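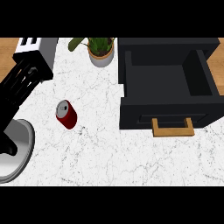 Helmi Koskela
Contributing writer, home and garden

Saturday, March 2, 2019

The line outside the Byun greenhouses in Kestatthorpe was already down the lane when I got there, and I didn't mind one bit. Open day comes once a year, and the seed swap alone is worth the drive!

I started in the fern house, warm and dripping, where Sun-ja Sung was showing people how to split a crowded root ball with a bread knife. She let me try one — messier than it looked, and great fun. Next door they had 44 kinds of begonia on the benches, some with leaves as wide as a dinner plate (I kept going back to a silvery one near the door).

Lunch was barley soup in the potting shed. Mal-soon Geum told our table she had 1,000 tomato seedlings to move before April, and she sounded happy about it. Her advice for windowsill plants: water from the bottom, then leave them alone for a few days.

I came home with four packets of poppy seed and mud up to my knees. The fern house stays open on weekends through spring, and parking is behind the chapel.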